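Wedley Shared Kitchen: July progress report
For: Gisela Wegener, MacKinnon Small Grants
From: Bontu Assefa

Hi Gisela,

You asked for the short version this time, so I'll try (no promises!). The kitchen corner is really coming together. We set ourselves 16 jobs back when you signed off on the money, and most of the ones left are small and boring, like labels and shelf paper. The big item this month was getting the dishes and the small appliances out of boxes and into a layout people can use without asking me where everything lives.
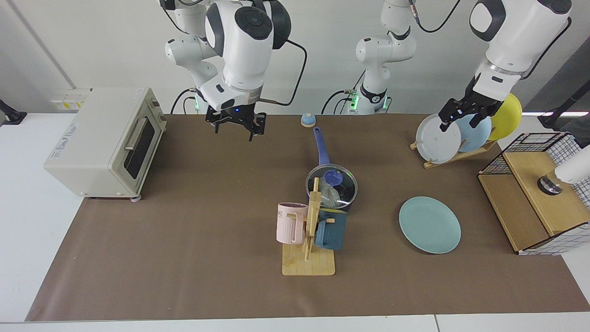
The layout took us three tries. Arash Pakzad wanted everything that heats up on one side and everything you eat off on the other, and I have to say he was right. So the cream toaster oven sits over on the left and the plates go in the wooden rack toward the back right, standing up on edge, white, then pale blue, then yellow. I love the colors, and it's so much easier to grab one than it was from the old stack in the cupboard. The rack cost $18 and it's my favorite thing we've bought so far.

We still have to settle what goes in the middle. Fraser Strachan is all for leaving the pot out, because he cooks the most and hates digging for it. Gregor Crichton wants it put away after every meal. I've told them both we'll try it Fraser's way through the end of next month and then talk.
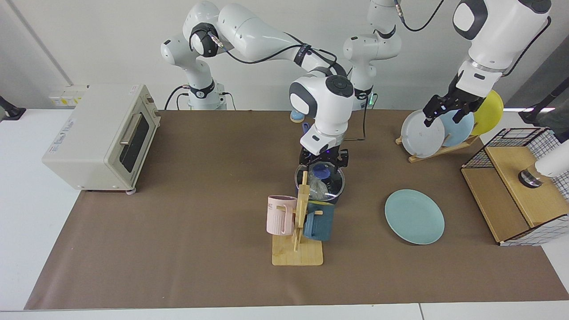 I'd also like to keep the brown paper on the table while we're still shuffling things. It's cheap, you can draw on it to mark where things go, and when it gets messy you just roll out a new piece. Once the layout is final we can think about something nicer.

Money next. We had $100 set aside for dishes and storage and we've spent $45 of it, with the rack included. I'd like to hold the rest until we know how many more mugs we need. The bigger cookware order from Joltar hasn't gone in yet, and I'll send you the quote before it does. 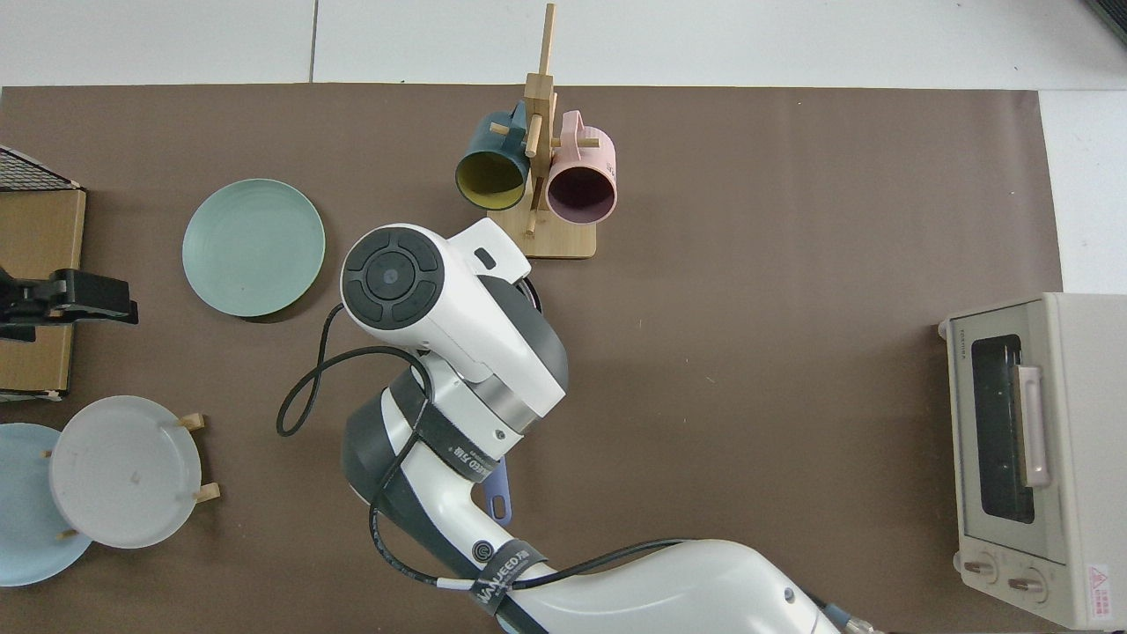 Teal and pink mugs on the new mug tree.

Still to do: find a home for the spatulas, finish the shelf labels, and ask the Orkosthorpe group if they have spare bowls. Could you let me know if you'd like receipts now or with the final report? Either is fine with me!

Thanks so much,
Bontu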